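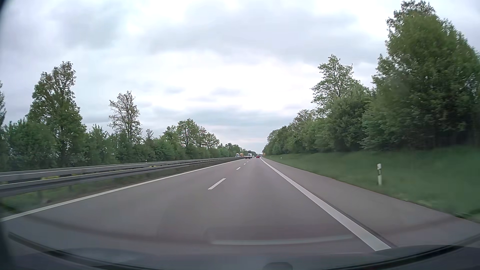

最終更新日:2022/07/07

チケット番号:652
件名:直線区間では車線追従が正常、工場内の台車搬送が途中で止まる
製品:Huvholm 搬送制御(車載ユニット/台車ユニット共通版)
拠点:Skokitthorpe 工場、Hustport 倉庫
報告者:Kamlesh Bansal(Kettunen 生産技術)
担当:Siiri Vuorinen(Huvholm サポート)
優先度:中
状態:回避策あり、修正待ち

報告内容(Bansal)
拠点間の連絡便と工場内の台車で、同じ版の Huvholm を使っています。自動車道での車線追従は問題ありません。右車線を走行中、右側の太い実線も左側の破線も検出されており、警告は出ていません。

問題は工場に着いてからです。荷受け口から組立ラインの棚まで部品箱を運ぶ台車が、途中で停止します。停止時の表示は「境界線を確認できません」。復帰ボタンを押すと動きますが、少し進んでまた止まることがあります。午前の便で三回、午後の便で一回発生しました。
箱を台車に載せる作業と棚に入れる作業は人が行っています。自動化しているのは床の上の移動だけです。それでも止まるたびに誰かが様子を見に行くため、現場からは手押しに戻したいと言われています。

対応記録1(Vuorinen)
報告ありがとうございます。次の情報をお送りください。
・台車ユニットの動作ログ(停止の前後を含むもの)
・停止した場所を記入した工場の平面図
・床のテープの色と幅
・台車ユニットの設定ファイル
車載ユニットと台車ユニットは線の検出部分が共通ですが、設定値は別に持っています。車載側が正常でも、台車側の設定が正しいとは限りません。

対応記録2(Bansal)
ログと平面図を添付しました。ログは1,966行あります。テープは黄色で、幅は場所によって違います。古い区間は細く、去年貼り直した区間は太いものです。止まるのはほとんどが洗浄機の横から棚の手前までです。ここはフォークリフトも通るので、テープの端がかなり削れています。
設定ファイルは納入時のまま、のはずです。

対応記録3(Vuorinen)
ログを確認しました。四回の停止のうち、三回は同じ型です。
1. 左の境界線の信頼度が下がる
2. 右の境界線だけで走行を続ける
3. 右側も下がり、停止する
残りの一回は線の検出とは関係がなく、前方に障害物を検出して待機し、300秒の待機上限に達して停止しています。表示が同じ文言になるのは製品側の不具合です。別チケットに分けました。

設定ファイルに、検出した線を次の線につなぐ距離の項目があります(line_bridge)。この値が車載用の初期値になっていました。車道の破線を一本の境界としてつなぐための値で、屋内では長すぎます。削れたテープの先にある別の線、たとえば通路の区画線や棚の枠線までつないでしまい、形が合わなくなって信頼度が落ちます。
台車ユニットでは300mmを指定してください。

変更手順
1. 台車を充電位置に戻し、運転切替を「手動」にする
2. 保守画面で line_bridge を開く
3. 値を書き換えて保存する
4. ユニットの電源を切り、表示灯が消えてから入れ直す
5. 荷を載せずに一往復させる
6. 異常がなければ「自動」に戻す

対応記録4(Bansal)
変更して空荷で一往復しました。停止なし。その後、部品箱を積んで午前の便を通しましたが、洗浄機の横で一回止まりました。場所は前と同じです。棚の手前では止まらなくなりました。
復帰ボタンを二回押しても動かず、手押しで棚まで運んでいます。

対応記録5(Vuorinen)
洗浄機の横の床を写した写真はありますか。テープの削れのほかに、水、油、照明の反射が考えられます。
追加で確認したいこと
・洗浄機の運転中だけ止まるか
・往路と復路のどちらか
・シャッターの開閉で変わるか

対応記録6(Bansal)
往路だけです。洗浄機は止めても動かしても同じでした。シャッターを閉めると止まりません。開けると止まります。写真は後で送ります。
シャッターは荷受けの間、閉められません。

対応記録7(Vuorinen)
シャッターから入る外光で、床の一部が白く飛んでいる可能性が高いです。露出の設定を「固定」から「自動(屋内)」に変えてください。「自動(屋外)」は車載ユニット用なので選ばないでください。切り替わりが遅く、暗い通路に入った直後に線を見失います。
テープの貼り直しもお願いします。洗浄機の横の区間だけで結構です。つや消しのものを使ってください。

対応記録8(Bansal)
露出を変更し、テープを貼り直しました。シャッターを開けたまま往復させて停止なし。午後の便も停止なしで終わりました。
別件で質問です。上から、この夏のうちに積み込みと棚入れも機械に任せられないか調べるように言われています。拠点間の道路で車線を追えるのなら、数十歩の距離の箱運びは全部できるだろう、という話になっています。Huvholm で対応の予定はありますか。

対応記録9(Vuorinen)
現行版では対応していません。次の版でも予定はありません。理由を工程ごとに書きますので、社内の説明に使ってください。

車線追従:線の太さや並び方に決まりがあり、進む方向も一つです。検出の条件がそろいやすい作業です。分岐、工事区間、構内への乗り入れは運転者が操作する前提で、連絡便も無人ではありません。
床の上の移動:線が傷む、人が横切る、物が置かれる。条件の管理ができていれば任せられます。今回のように、設定と床の両方に手を入れる必要が出ます。
積み込み:御社の部品箱は三種類あり、ふたの開いたものが混ざると伺っています。箱の向きと重さの偏りも毎回違います。箱を一種類にして、置き位置を決めた状態でなら、他社の装置を含めて検討できます。
棚入れ:奥に古い箱を残さないための入れ替えを作業者が手で行っているとのことでした。台車の製品では扱えません。
床の清掃と空箱の片付けも以前にお問い合わせがありました。清掃は専用機で、広い通路に限れば使えるものがあります。空箱は、つぶすもの、返すもの、また使うものの区別が現場の判断になっているので、先に置き場を分けてください。

対応記録10(Bansal)
了解しました。箱の種類を減らせるかどうかは Hustport 倉庫と話します。積み込みは当面、人のまま続けます。
台車は引き続き停止なしです。現場からも手押しに戻す話は出なくなりました。夜の便はまだ試していません。

対応記録11(Vuorinen)
夜間はシャッター側が暗くなるため、初回は人が付いて確認してください。停止した場合は、ログを取ってから復帰ボタンを押してください。先に押すと、停止直前の検出画像が上書きされます。

原因(暫定)
・台車ユニットの line_bridge が車載用の値のまま納入されていた
・露出が固定で、外光の入る区間に対応できなかった
・洗浄機の横のテープの摩耗

未完了
・停止理由の表示文言の修正(別チケット)
・納入時の設定確認表に line_bridge と露出を追加
・夜の便の結果待ち(Bansal)
・Hustport 側の台車の設定値の確認。同じ納入ロットのため、同じ値になっている可能性あり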